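Workshop Tips: Setting Up a Gripper Build

Members of the Drurkumeo shared workshop who are building a robot arm at home or at the bench are asked to rehearse each grip in simulation before parts are ordered. The following practices apply to the Jusimia arm project.

Begin with a soft shape. A plush toy has limbs and curves that a plain block does not, and it will show early whether the fingers are set too far apart. Set the opening 20 mm wider than the widest part of the object. Save the settings before changing the finger length.

Use two views in the simulator, one close to the fingers and one that takes in the arm.

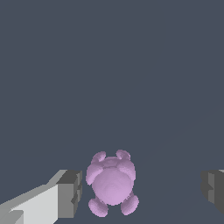
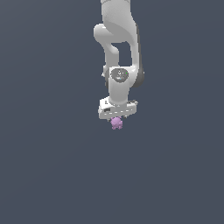 Simulated views: the toy between the gripper fingers, then the arm with a small pink object at the gripper.

Yalçınkaya wrote in to add that the closing speed deserves more care than the opening width, and that 12 trial runs at the slowest setting should come before any increase. The workshop accepts this advice.

Once the parts are fitted, clamp the base at 2 points and keep loads under 200 grams until February. Finger pads may be cut from scrap rubber. Label all cables at both ends. Spare pads are kept in the Cakden drawer.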